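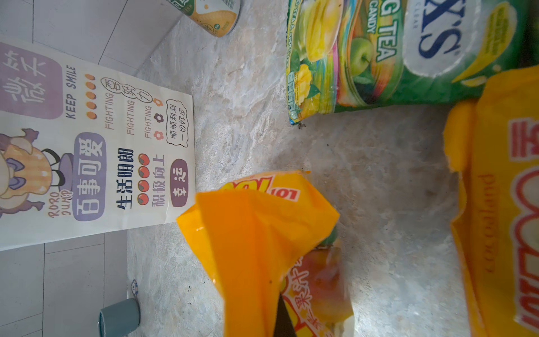
Party favor bags: can or candy first?

gurnberg
I have 6 bags to pack by Saturday. I put the drink can in first, then the candy. Is that right?

Vernulora
Can first, always. Candy gets crushed otherwise.

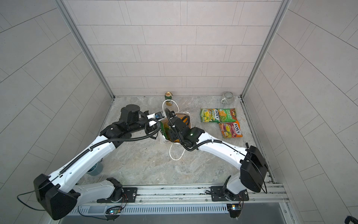
Brown paper bag with rope handles, can still out.

jormont876
Disagree. A can on the bottom rolls and the bag leans. I lay the candy flat and stand the can on it.
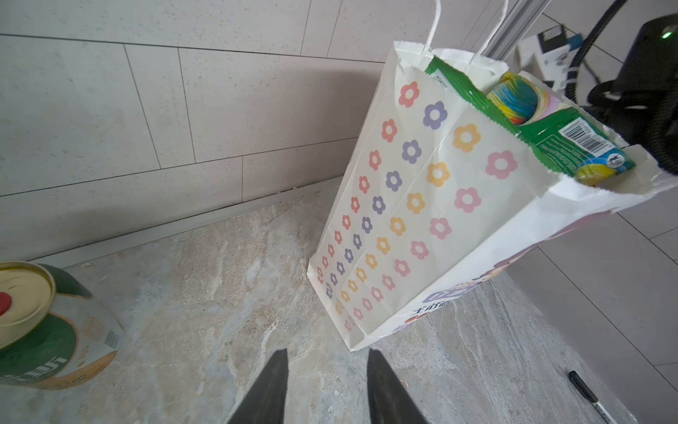 Also, fold the top over once. Mine held up fine.

gurnberg
No fold, I want the handles up. Trying 2 your way.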